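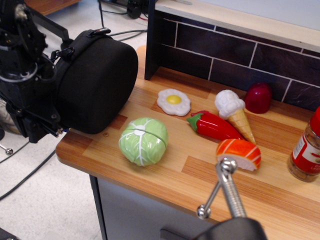
Repointing

Repointing is the job of scraping tired mortar out of the joints in a brick wall and packing new mortar in. You'll also hear it called tuckpointing, although the old-timers I learned from used that word for a fancier two-color finish, and I still try to keep the two apart (I lose that argument a lot).

Why it's done

Mortar is meant to be softer than the brick around it. It takes the weather, it crumbles, and you replace it. Most walls I see go for decades before they need it, with chimneys and parapets wearing out first. If you can drag a key along the joint and sand falls out, it's time!

Choosing the mortar

Please don't just grab the strongest bag in the store. Hard cement mortar on soft old brick traps water, and the brick faces start popping off in winter. I did exactly this on my first house, on Bittencourt Street, and had to replace 108 bricks. For older walls I use a lime mix, and my friend Rajitha Uddin, a mason, got me onto a lime putty called Suven that I've stuck with ever since.

How it goes

Rake the joints out to a depth of at least two times their width, by hand if the brick is fragile, because a grinder slips fast. Brush out the dust, dampen the wall, and press the mortar in thin layers with a pointing trowel. Tool it once it takes a thumbprint. Then keep it damp under burlap for a few days, out of hot sun and well clear of frost.

Cost

It's slow work, so you're mostly paying for labor. My last chimney came to $1000, and the materials were only $241 of that. Get the mason to do a small test patch first and let it dry before you judge the color, as fresh mortar always looks darker.

Last updated 12/24/22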